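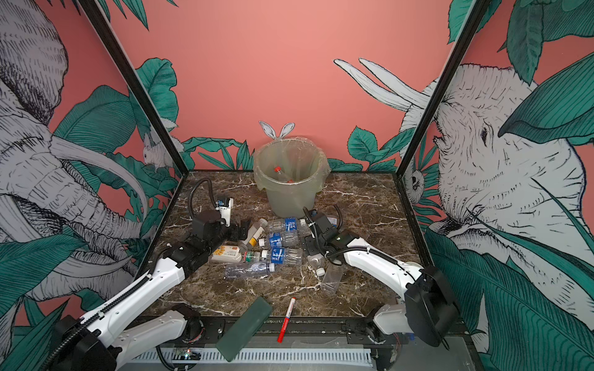 Plastic bottles: caps on or caps off? And what about the labels?

Vandana Bansal
Household and Garden, 6 replies hidden

I moved to Ornside in January and the recycling rules are different from my old building. There we were told to take every cap off and throw it in the trash. Here the sheet in the mail room says "containers empty, closed" and that is all it says. My neighbor reads that as caps on. The woman at the front desk said caps off. The last cart from our floor got a red tag with no box checked.

I also want to know if I have to peel the labels. Some come off in one pull and some leave glue all over, and I don't want to spend my evening on it if it makes no difference. We go through a lot of drinks in the summer, mostly water and sports drinks.

Last thing — can they go in the cart inside a bag?

Annag Kerr
Member, 238 posts

Caps on. I used to sort at the Costinach transfer station and this came up all the time. A loose cap is small enough to drop through the screens with the broken glass, and then it goes to landfill. Screwed onto the bottle it stays with the bottle and gets separated later, after grinding. The cap plastic floats and the bottle plastic sinks.

Empty the bottle first. A quick rinse is fine for soda or juice. For plain water, just pour it out. If you have the strength, squeeze some air out and then put the cap back on, but don't crush it flat end to end. Flat ones can get sorted as paper.

Labels can stay. They come off in the wash at the plant. I copied this from the hauler's old newsletter, which I still have in a drawer: 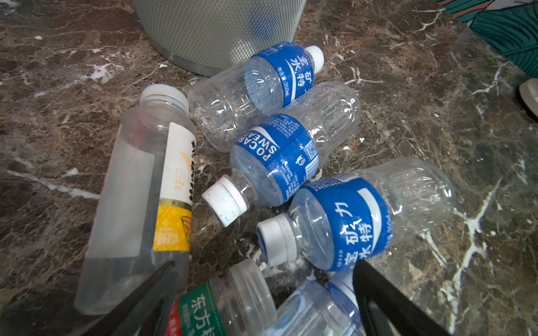

Namboodiri Hauling Customer Notes, Issue 23, p. 4

Leave paper and plastic labels in place. Replace caps before setting out. Do not bag recyclables. Bagged material is pulled from the line and is not opened.

So that takes care of your bag question too. You can keep a liner in the bin in your kitchen, just tip the bottles out into the cart and keep the liner. The red tag was probably for a bag. That was the most common one on my route, but call the office and ask, they keep a record by address.

Full sleeves that cover the whole bottle are a different matter. Some plants want those off. A band around the middle like the one below is no problem.
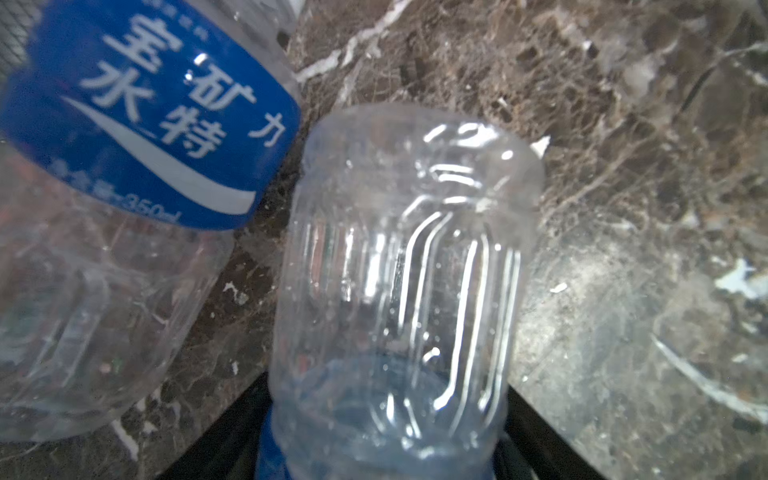 Wraparound label, 350ml bottle. Leave it on.

stulard167

depends where you live. in Stulard it is caps OFF and they will leave your cart if they see them. check with your own hauler before you listen to anybody on here

also deposit bottles go back to the store, dont put them in the cart, thats money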